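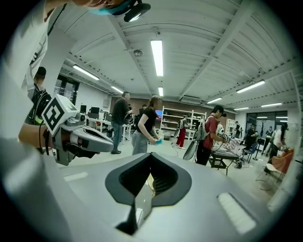
Progress report: working rules for hand-held gripper recording

Submitted to the Clivon program office by the Sesetti project team
Saturday, March 21, 2026

1. What this report covers

The grant pays for two things: a written set of working rules for recording manual tasks with hand-held grippers, and a trial of those rules in a shared room with several operators working at once. This report says where both stand at the end of the second reporting period. Spending is covered in the separate finance return.

The rules document is now at its third draft. It has 18 rules, down from the longer list in the second draft. Most of the ones we dropped repeated each other or described how a particular piece of equipment should be stored, and those have moved to an appendix. The numbering changed as a result, so please use the third draft when reading the rule numbers below.

2. Status against the plan

Third draft of the rules: complete.
Operator training sheet: complete, two pages.
Trial recordings: 2,420 accepted out of the number planned for the whole project. The schedule we agreed with you called for 600 per reporting period after startup, so we are ahead on volume.
Review of rejected recordings: in progress. There are 395 in the reject pile and we have read through the notes on all of them. Sorting by cause is not finished.
Second site trial at Closov: delayed, see section 6.
Final text of the rules: on schedule.

3. How the room is worked

Several people work in the same room at the same time. An operator wears a head-mounted device and holds a gripper in each hand, with a marker cube on top of the gripper. Other people in the room may be carrying backpacks, handling objects for the next task, or sitting at a desk. The rules had to fit that. A first draft written for one person alone at one table was no use to us after the first week, and we said so in the last report.

The main changes since then concern space and movement. Rule 4 now asks for an arm's length of clear floor on both sides of an operator before recording starts. Rule 5 says that anyone who needs to cross behind an operator speaks first and waits for an answer. An operator wearing a head-mounted device has a poor sense of who is beside them, and two of our early reports of bumped elbows came from people passing quietly in order to be polite.

Rule 6 covers chairs. Chairs not in use are pushed in or moved to the wall before a session. We had expected some grumbling about this one and there was very little.

4. Findings on the rules so far

Markers

Rule 8 says the printed face of a marker must be clean, flat and free of tape, and that the operator checks each cube before putting a gripper to work. In the reject notes, marker trouble is the most common complaint. Fingerprints and scuffed corners come up often. So does glare, which we did not have in the second draft at all. Overhead tube lighting can reflect off a smooth surface at certain angles, and a cube that passes inspection on the desk may still give trouble when it is tilted under a lamp. The third draft adds a short tilt check: turn the gripper slowly through its working range while a second person watches the tracking display. It takes less than a minute.

We also now require that spare cubes be kept in closed boxes. They were being left on desks and picked up by whoever was nearest.

Cables

Rule 9 is the one we have rewritten the most. It covers the cable that runs from a gripper along the forearm. The current wording asks for enough slack to bend the elbow fully, no loop large enough to catch on a table corner, and a fastening at or above the wrist. Operators disagreed about the fastening. Those with longer arms wanted it closer to the elbow. We settled on letting the operator choose the point, provided the full bend can be shown before the session starts.

Rule 10 covers cables on the floor. Under tables they may run loose. Across any walking path they must be covered or taped down along their whole length, and taping only the ends is not accepted. We are not yet satisfied with how well this is kept. Tables get moved between tasks, and a cable that was under a table in the morning may be in a walking path by the afternoon. The session lead now walks the floor again after every table move and signs for it.

Head-worn equipment

Straps are adjusted before the grippers are picked up, never after. Trying to push a strap back into place with a gripper in the hand was the cause of one scratched housing and one sore forehead. Both are in the incident log. Rule 12 also sets a limit on how long a person may wear the equipment without a break. The second draft left this to the operator. Operators told us they would prefer a fixed limit, as they did not like being the one to stop a session. The limit is now written on the training sheet and the session lead calls the break.

Other people in the recordings

Rule 14 deals with consent. In a shared room, the cameras on the grippers pick up people who are not part of the task. Everyone who enters during a session must have signed the consent form, including people who only come in to fetch something. A notice is posted at each entrance while recording is under way. Visitors who have not signed are asked to wait, and if one walks in anyway, the session lead stops the recording and the affected portion is deleted the same day.

We have had to use the deletion step. The log shows what was deleted and when. It does not keep the name of the visitor, on the advice we received from your own privacy contact.

Screens are part of the same rule. Monitors that could show mail, names or other private material are switched off or turned away when a session is running – this was suggested by an operator during training and we adopted it without changes.

5. Training

All current operators have completed the new training. It consists of reading the sheet, watching one full session, and then doing three short tasks with a session lead present. We had planned a written test and decided against it. The people who had trouble with the rules in practice knew perfectly well what the rules said, and their trouble was with remembering them when busy. A supervised session shows that and a test does not.

The training sheet has been translated by the Lại group, who plan to use the rules in their own recording work. They sent back a list of sentences that could be read two ways. We corrected the English text as well as the translation. The worst case was "keep the gripper closed," which some readers took to mean the jaws and others took to mean the housing. The sheet now says "jaws closed" or "cover closed" each time.

6. Problems and delays

The second site trial at Closov has been moved to April. Their room was being rewired and was not available to us in this period. The delay does not affect the final date for the rules, but it does shorten the time between the trial and the final text, so any large change that comes out of Closov would have to be made quickly. We would like to agree with you in advance what counts as a large change. Our proposal is that anything adding a new rule comes to you first, and anything that only rewords a rule does not.

Sorting the reject pile is slower than planned. The notes written by different session leads use different words for the same fault – "lost," "dropped" and "jumped" have all been used for a marker that could not be tracked. A fixed list of fault names came into use partway through the period. Notes written before that have to be read one at a time.

We also have one rule that we do not think works. Rule 16 asks operators to rate each recording for quality right after it ends. The ratings are nearly all the same and tell us little. We intend to replace it with a spot check by a second person, and will test that during the next period.

7. Work for the next period

Finish sorting the rejected recordings and report the causes.
Test the spot check as a replacement for Rule 16.
Run the trial at Closov with the third draft, using their own session leads.
Add a page on lighting to the appendix.
Prepare the fourth draft and send it to Lại and Closov for comment.

8. Decisions needed from Clivon

Please confirm the proposal in section 6 on large changes. Please also tell us whether the incident log should be sent with the next report in full or in summary. The grant letter asks for "relevant incidents," and we have been sending only those where a person was hurt or equipment was damaged. The full log includes many smaller entries, mostly cables and chairs. We can send it in either form.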